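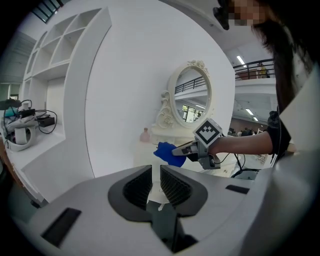 The Nenadmont Linen Chest is a small charity in the hill town of Nenadmont which gives bedding, towels and clothing to households that have fallen on hard times. It is one of the oldest charities of its kind in the district, having been set up in 1805 after a hard winter, and it still works in much the same way as it did then, which is to say by one neighbour handing something useful to another with as little fuss as possible. Almost any clean cloth is welcome, whether it is a set of sheets, a good wool blanket or a bright blue piece of fabric that might be turned into a cushion cover or a child's apron, and the sewing circle has long been fond of a cheerful colour.

History

The chest began as a real one, a heavy oak box kept in the porch of the Kopecký mill, where the weavers left their short ends and spoiled lengths for anybody who needed them. The mill's owners supplied the box and, by all accounts, a good deal of what went into it. When the mill closed, the box was carried down the hill to the old schoolhouse on Atusero Lane, where it can still be seen beside the door (and where, on wet afternoons, people will sit on it to take off their boots).

For many years the giving was quite informal. That changed under Vilém Charvát, a retired tailor who kept the first proper ledger and who believed, rather sweetly, that every parcel ought to have one thing in it that was simply nice to own. His habit of tucking in a ribbon or an embroidered handkerchief is still followed today.

Present work

In its most recent year the charity made up 241 parcels, most of them for families moving into a first home or starting again after a fire or flood. Requests usually come through the doctor's surgery or the school, though people are free to knock and ask for themselves, and a parcel is normally ready in about four days. Mending lessons are held in the back room and are open to everyone, donors and receivers alike.

Ishbel Moffat, who runs the sewing circle, also started the June cloth fair, at which quilts and bags made from leftover pieces are sold to pay for new pillows and mattresses, as these are not accepted second-hand. Entry costs five pounds and includes tea.

See also

Prurnileo Blanket Fund
Kopecký mill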